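Tema 4. La procedencia como argumento de venta

Material de apoyo, lectura previa: Kai-wen Lai, capítulo 2

La bibliografía da por sentado que el consumidor paga más por un producto con lugar de origen en el envase. Conviene desconfiar. El estudio que más se cita, el de Prunevau, preguntó a 190 compradores qué galleta preferirían, y preferir en un cuestionario sale gratis. Cuando Lai repitió la prueba con dinero, solo 13 de los 40 participantes pagaron la diferencia.

Tampoco está claro qué se entiende por origen. Un topónimo puede indicar dónde se fabrica, de dónde viene la leche o qué paisaje le gusta al departamento comercial. Lai mete los tres casos en la misma casilla.
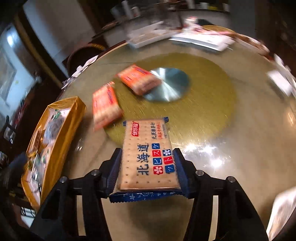
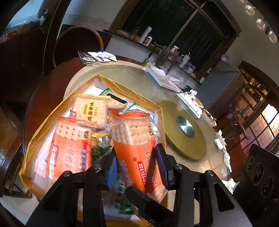
Galletas envasadas con ventana o envoltorio transparente.

El segundo supuesto dudoso es que el comprador lee. En las entrevistas de Cukitport casi todos decían fijarse en la etiqueta; al taparla, pocos recordaban algo más que el color. El caso Pristadier (lo veremos en octubre) apunta en la misma dirección, aunque la muestra era de 20 personas y yo no construiría nada encima.

Para la próxima sesión: buscar en el texto de Lai una afirmación sin datos detrás. Hay varias. No vale la de la página 13, ya comentada en clase.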